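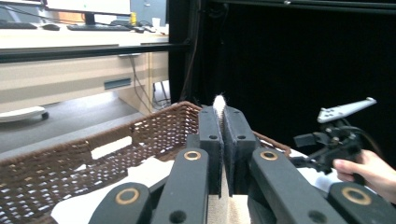
Nuria Seyoum started on tenor horn at age 7, in the junior section of the Eltholm Town Band. She moved to euphonium three years later and has stayed with it.

"They were short of one and I was tall enough to hold it," she says. "I liked the sound right away, so I never asked to go back."

Her first teacher was Normand Chan, who led the low brass at Eltholm and made his students sing each part before they played it. Seyoum still does this with her own pupils at the Fraser music school. "It feels silly for a week or so. Then your tuning gets better."

She joined the Hinascombe Band as second euphonium and took over the solo chair when Audrey-Anne Kowalchuk moved to baritone. The two sit side by side and work out their breathing together — mostly in pencil, mostly at the last minute.

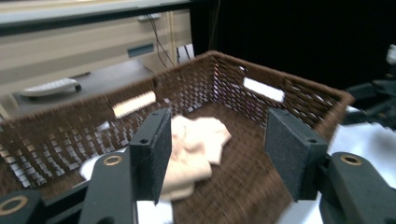
The November concert

On 27 November 2019 the band plays at Rivero Hall, which seats 344. Seyoum will perform a new solo by Sylvie MacPherson, written for her over the summer. It lasts just over 7 minutes and has a long slow middle section.

"The fast parts I can practice," she says. "The slow part depends on the day. Sylvie marked it at 68 and I keep wanting to go under that."

After the concert she plans to record the piece with piano.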